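4.2 Who books the river, and why

I went into September thinking the Clunerden rafting trips sold themselves on the rapids. Mabli Edwards and I handed out 200 questionnaires at the Grirnmont take-out, usually while people were still wriggling out of their life jackets, and we got 152 back (a lot more than I'd hoped for, given how cold everybody's hands were!). Ten of those were half blank, so I worked with 142. 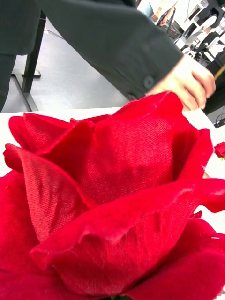
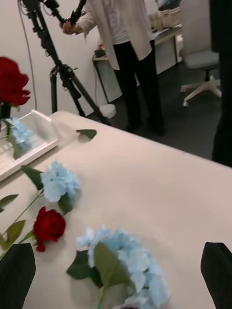

Figure 3. Artificial flowers: a red fabric rose (first) and a pale blue hydrangea head (second).

What people wrote about most was the lunch stop, and I really did not see that coming. The guides pull in on a gravel bar below the Butkienė bend, put up a folding table and lay out a hot meal, and guests went on and on about it in the open comments – the soup, the tablecloth, the little touches. Decoration came up often enough that I gave it its own code. I kept the code pretty loose, so anything put out to look nice went in, including cloth flowers like the red rose in Figure 3, with its layered, curling petals. Arnaldo Bragança coded the same comments without seeing mine, and we mostly agreed, though he was stricter than me about napkins.

The rapids still mattered, of course. Guests who ran the Stoker section gave it glowing marks, and a few had picked the trip just for that. But when I asked what they'd tell a friend about first, lunch came up again and again, even from people who had paid up to 900 dollars for the longer trip. I'd be careful with this, as we caught them right after the trip and the meal was fresh in their minds. Section 4.3 looks at the follow-up calls.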